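The blue seat everyone fights over

Kamala Rai is on her knees when I arrive, sorting through what people left behind on Monday night. "Don't mind me, this is the best part of the week!" she says, and she really does seem to mean it.

We're upstairs at Mustedgate, the old print shop that she and Declan Sugden have spent 17 months turning into a shared study and music room. It opens at 9 in the morning and by lunch it's hard to find a spot, least of all on the seating in the middle of the floor, which is the colour of a swimming pool and has become a bit of a local favourite.

"I wanted proper desks," Declan admits. "Kamala wanted something you'd flop on. I lost, and I've never been so glad to lose an argument – people come in, drop their bags and stay for hours."

The pieces were upholstered by Joana Arruda, who works out of a garage near Rankin and charged them 400 dollars for the lot, fabric included. She talked them out of corduroy. "Crumbs," she tells me over the phone, laughing. "I asked Declan one question, which was whether people would be eating in there, and he went very quiet. You want a smooth cover and you want your corners rounded, so when someone walks into it in the dark they only swear a little bit."

It's also where the lost property ends up. Kamala used to keep it in a tub under the stairs, where it stayed forever. Now she spreads it out on the blue and leaves it for the day.

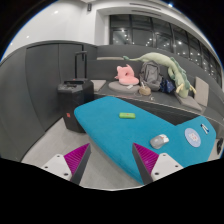 Laid out on the blue: a little green case, a mouse, a round disc and a pair of markers, with the speaker on the floor behind.

"People walk past and go, oh, that's mine!" she says. "They'd never have looked in a tub. We had a fellow, Kumaresan, find a calculator he'd already replaced. He was thrilled and furious."

Markers are the worst offenders. She buys them for the whiteboard, they wander off to the far end of the room, and she gathers them up again before closing. Computer mice come second, which puzzles her a little, as you'd think you'd notice halfway home.

The speaker gets a workout on Friday nights, when the laptops go away and the music group takes over. Declan would like a second one. Kamala would like a rug first, in a colour they haven't agreed on, and Joana has already been asked for two more seats before July. Same blue, she says. She kept the end of the roll.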